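Mes astuces pour ranger la cuisine quand les enfants s'en mêlent

J'ai longtemps cru que mes enfants vidaient les placards pour m'embêter. Puis je me suis assise par terre, à leur hauteur, et j'ai compris : tout ce qui les intéressait était trop haut, alors ils tiraient sur ce qu'ils pouvaient attraper !

Première chose que j'ai changée, le tiroir du bas. J'y ai mis leurs bols, leurs gobelets et les torchons. Ils mettent le couvert sans moi (bon, presque toujours) et je peux finir ma sauce tranquille.

Pour les farines et les pâtes, j'ai pris des boîtes Juvine de 570 g. Elles s'empilent bien et le couvercle s'ouvre avec des petites mains. J'écris le nom au feutre sur du ruban de masquage, et pour le plus jeune je colle un bout de l'emballage - il ne lit pas encore, mais il reconnaît ses coquillettes de loin. 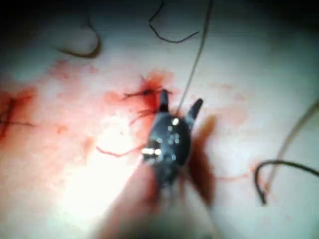 Le goûter, maintenant. Chez nous il vit dans un panier, un seul, rempli le matin. Quand il est vide, il est vide. Les négociations ont duré une bonne semaine et depuis, j'ai la paix !

Côté vaisselle, essayez la bassine posée sur un tabouret stable, avec une serviette dessous. Les miens lavent les cuillères en plastique pendant que je m'occupe du reste. Les couteaux, je les garde dans le placard du haut, toujours.

En novembre je refais le tri des épices avec eux, on sent tous les pots et on jette ceux qui ne sentent plus rien.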